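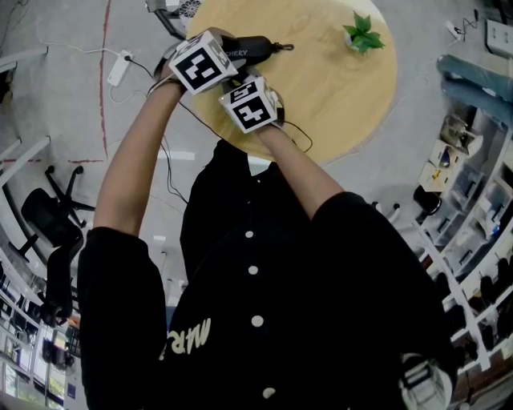 Photo: Solange Deschamps

The Tag Cubes

Zdenka Vukčević came to the workshop in Uranville with two cubes in the pocket of her coat. She had glued the paper tags on them at her kitchen table, and on one of them a corner was already lifting. She pressed it flat with her thumb and said nothing to Solange.

"You made them in different sizes," Solange said.

"The small one is for the right wrist."

"Why small?"

"The right wrist turns more. A big one hits the table."

Solange thought this over. She was the one who wrote the program, and in her program both cubes had the same size. She opened the laptop and changed a number, 49 to 42, and then she sat looking at it, as you look at a person you have just met.

They had been building the thing from October, in the evenings, first at Zdenka's home and later in the shared room on Lamrani Street, where the rent was split among many people and the coffee was bad. They called it Tirnness, after the village of Zdenka's grandfather. The idea was simple to say. A person would do a small job with the hands, the tags would tell where the hands were, and later a machine arm would try the same job alone.

The grandfather had repaired clocks. When he was old his hands shook, and he told Zdenka which screw to turn, and she turned it. She was nine. She still remembered that he never once said "careful."

"Turn your left hand," Solange called. "More. Now it is lost."

"How lost?"

"It thinks your hand is behind you."

Zdenka turned the wrist back by 180 degrees, or as near as a wrist can do it, and waited. On the laptop the small drawn hand jumped home.

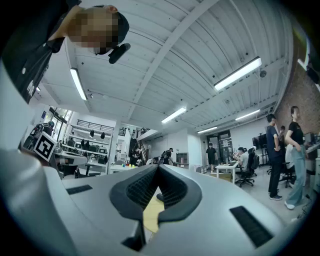 How does the program know which way a hand is turned?
It compares the shape of each printed tag with the flat square it should be, and the tilt comes out of that difference.

By nine o'clock the lifting corner had come up again. Zdenka took the cube to the sink, cleaned the old glue away with her nail and put on new glue from the Venditz tube, the expensive one, which they had agreed to save.

"That is the expensive one," Solange said.

"Yes."

They waited for it to dry. Solange told her about a man who wanted to buy the program, and Zdenka asked if he wanted to buy the cubes also. He did not know about the cubes. Zdenka laughed, and held the thing between two fingers, blowing on it softly, until Solange went to fill the kettle.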